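3.2 Materials and color coding

Control panels in small workshops are often put together from whatever parts are at hand, and the color of a push button is one of the few cues an operator gets before reading a label. Earlier work on color conventions has mostly dealt with large plants, where panels follow a written standard and are replaced as a set. Ruralcombe, the survey on which this paper draws, covered smaller sites: dairies, sawmills, grain stores and repair shops in the district of Drallthorpe. The survey recorded 1137 push buttons on 244 panels. For each button we noted the cap color, the cap shape, the wording of any label and the function given by the site operator.

Cap shape was coded as flush, raised or mushroom-head. Lit buttons were coded by the color of the cap when unlit. Key switches, rotary selectors and foot pedals were left out, as were buttons on handheld remote units. Where a cap had been painted over, we coded the color showing at the time of the visit and entered the original color in a separate field if it could still be made out.

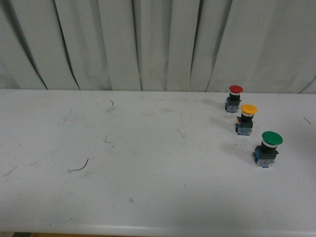
Function was coded in eight categories: start, stop, emergency stop, reset, jog, raise or lower, acknowledge, and other. Two coders worked separately from the visit notes, and differences were settled by going back to the site operator by phone. Most of the differences involved reset and acknowledge, which many operators treated as the same thing. We kept the two apart in the coding but combined them in the regression models in Section 4, where the cell counts would otherwise have been too small.

Yellow needed a rule of its own. Operators used "yellow," "amber" and "orange" loosely, and faded red caps were sometimes called orange as well. We therefore matched each cap against a printed color card held beside the panel in daylight or under a portable lamp, and used the card value in all tables. The operator's own word for the color was kept and is taken up again in the discussion of training materials.

3.3 Recall task

The second part of the study was a recall task given to people who did not work with machinery. It was carried out in June in a community hall in Drallthorpe and drew 600 participants. Each person was told the function of a control, such as "stop the belt," and asked to name the color they would reach for first. The questions were read aloud in random order, and no feedback was given between them. Participants could answer "no preference," and these answers were kept in the totals.
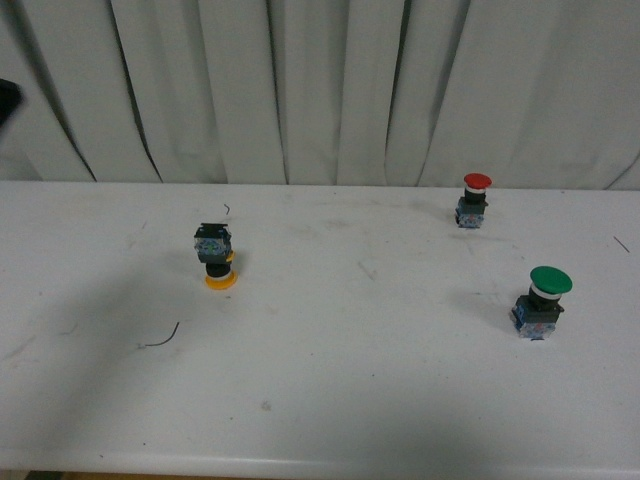

Figure 2. Three push buttons with differently colored caps.

Answers were entered in Sostix as they were given. The software was set to accept only the listed color names and "no preference," so spelling did not have to be cleaned afterward. A participant who named two colors was asked to choose one. If they would not, the item was marked missing.

Response time was not measured. A pilot version of the task had included it, but the times depended heavily on how quickly the question was read out, and we could not separate the reader's pace from the participant's. Confidence was recorded instead, on a five-point scale, after each answer. The confidence ratings are reported with the color choices in Section 4.2.

Participants who reported any form of color vision deficiency were included in the main sample and also analyzed as a separate group, following the approach in Tse. The wording of all items is given in Appendix B.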